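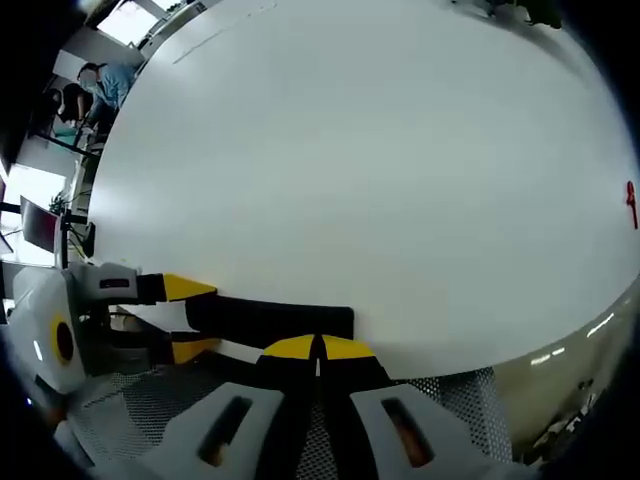
## 4. First Run and Tray Loading

Revised 3 August 2001. Applies to the Arorus cabinet dryer with the standard door. For the split door, use the supplement supplied with the door kit.

Complete Section 3 (Leveling and Power) before starting. The cabinet must be level front to back, or the trays will creep toward the door while the fan is running.

### 4.1 Burn-off run

The heating element is shipped with a thin coat of oil. Run the dryer empty once before any food goes in.

1. Remove all 12 trays and the drip pan. Take off the cardboard spacers at the rear corners of the tray rack.
2. Wash the trays in warm water with dish soap. Rinse and dry them.
3. Slide the drip pan back in. Leave the trays out.
4. Open both vents fully.
5. Set the heat dial to HIGH and the timer to two hours.
6. Press START. The fan starts first. The heater lamp comes on after the fan reaches full speed.
7. Let the timer run out. Leave the door closed until the fan stops by itself.

**Note:** A light smell is normal during this run. If it is still present at the end, repeat steps 4 through 7.

**Caution:** Do not put a hand or a cloth over the rear intake. The cutout will trip, and it can only be reset with the power cord unplugged.
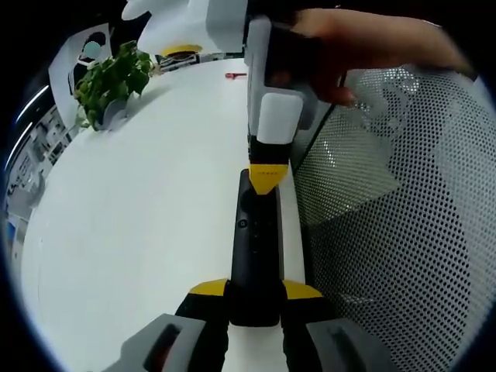

Reset the cutout by pressing the red pin beside the cord socket until it clicks. If the pin will not stay in, the cabinet is still too warm. Wait and try again.

### 4.2 Preparing fruit

Slice thickness has more effect on drying time than any dial setting. Keep the slices in one load as even as possible. Mixed thickness gives brittle thin pieces and thick pieces that mold in the jar.

- Apples and pears: core, slice across, dip in lemon water, and drain.
- Plums: halve, remove the pit, and press the skin side inward to open the flesh.
- Tomatoes: slice lengthwise, seeds up.
- Berries with a waxy skin: dip briefly in boiling water to crack the skin, then cool and pat dry.

Do not dry garlic or onion in the same load as fruit. The smell carries over, and the door gasket holds it for several loads.

### 4.3 Loading the trays

1. Lay the pieces in a single layer. They may touch but must not overlap.
2. Load the bottom tray first and work up.
3. Put the wettest food on the upper trays, next to the vents.
4. Leave one slot open below the top tray if the load is tomatoes or melon.
5. Close the door and turn the latch to the stop. A half-turned latch leaks air at the lower corner.

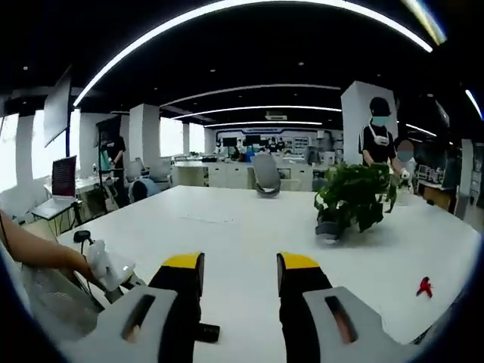

*Figure 4-3. White table, with a hand holding a white device at left.*

### 4.4 Setting the controls

1. Set the heat dial to FRUIT. Use HERB for leaves only.
2. Close the lower vent to the halfway mark. Leave the upper vent fully open.
3. Set the timer. Use 12 hours for apples and 19 hours for halved plums.
4. Rotate the trays at the midpoint: top half down, bottom half up. Turn each tray end for end at the same time.
5. Start checking pieces before the timer runs out. A finished apple slice bends without showing moisture at the fold.

**Note:** Times assume a dry room. In damp weather, add time — do not add heat. Too much heat early in the run hardens the outside of the piece and traps water inside.

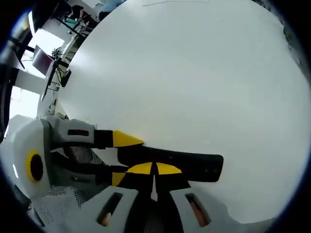 Noeline Kerslake reports that her plums were still sticky at the pit side when the timer ran out, and that closing the lower vent fully made the next load worse. She asks whether the halfway mark applies to a full load only.

The halfway mark applies to all loads. With plums, open the lower vent fully until the tray rotation, then return it to the mark.

### 4.5 Unloading

1. Turn the heat dial to OFF and let the fan run until the trays can be handled.
2. Empty each tray into a wide bowl.
3. Wipe the drip pan before the next load — fruit sugar sets hard once it cools.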